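Home | Bins & Waste | Bags & Liners | Plant Care | Storage | Basket (0)

Bins & Waste > Small Room Bins

Stockdale Round Room Bin, Small, Blue

Item in stock. Ships from our Gudstead warehouse.

The Stockdale is a small round bin for light, dry waste: tissues, paper scraps, envelopes, dead leaves, thread ends. It stands on the floor beside a chair or a desk, or by the houseplants, where a kitchen bin would be too big. There is no lid and no pedal.

We have carried the Stockdale since we opened the store and it has changed very little. The rim was made slightly thicker two years ago after customers told us it flexed when the bin was carried one-handed with a full bag. Older bins and new ones take the same liners.

Specifications

Height: 11 inches
Weight: 420 grams
Shape: round, open top
Color: blue (also sold in white and gray)
Material: polypropylene
Use: indoor, dry waste
Liner: Nateck small, or any small bag that folds over the rim

What is included

One bin. Liners are sold separately. The Nateck small liner comes on a roll of 70 and is a thin, see-through light blue bag without a drawstring. A roll lasts us around a year in the office, with one bin changed most weeks.

Fitting a liner

Open the bag fully before you put it in. Push the bottom of the bag down to the base of the bin with your hand so there is no air trapped under it, then fold the edges out over the rim. Leave enough fold that the bag stays up when something is dropped in. If the bag is much too large, gather the extra on one side and tie it in a loose knot outside the rim.

To change it, lift the folded edge all the way around first, then pull the bag straight up. Used tissues weigh almost nothing and will sit loosely in the bag, so press the air out slowly before tying.

Where to put it

Floor standing only. The bin is light and will tip if it is put on a shelf or a soft cushion. Keep it clear of radiators and stoves. Curtains can hang near it without trouble, but leave a hand's width so the fabric does not catch on the rim.

A lot of our customers keep one in a plant corner. It takes the paper you wipe the leaves with, and yellowed leaves can go straight in. Soil and drained water should not — the liner is too thin for either.

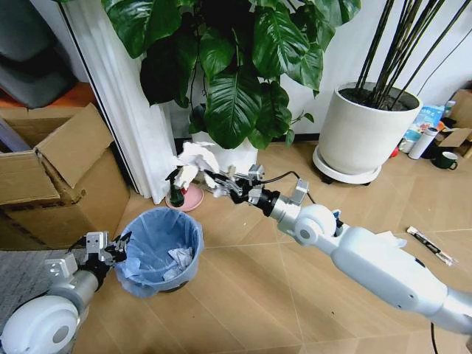 Cleaning

Wipe with a damp cloth and a little dish soap. For a full wash, take the liner out, rinse the bin in the sink and let it dry upside down. Do not put it in the dishwasher. The blue holds its color well, but scouring pads will leave dull marks.

Delivery and returns

Orders placed before 2 p.m. go out the same day. Bins are nested for shipping if you order more than one, and may need a firm twist to separate. Unused bins can be returned within a month. Opened rolls of liners cannot be returned.

The gray version is out of stock until April.

Related items

Nateck Small Liners, Roll of 70
Stockdale Round Room Bin, Tall
Plant Saucer, Round, Pink
Trigger Spray Bottle, Green
Floor Mat for Plant Stands

Dramurcombe Home Supply | Contact us | Shipping | Returns | © Dramurcombe. All rights reserved. | Back to top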